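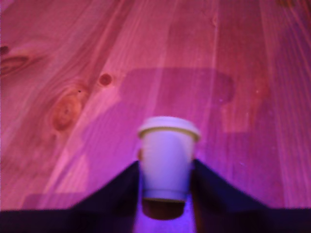
Pink Light Night at the Osereck

So we swapped every bulb in the back room for magenta, and wow — I had no idea our old wooden table could look like that! The grain goes all rosy and the little white cups turn a sort of lavender (lids on, please, that wood stains).

The long planks soak up the color best, and I love the patch of violet-blue near the cup. Rocío Rivas wants to keep the bulbs in until May. Fine by me, I've got 22 spares in the closet.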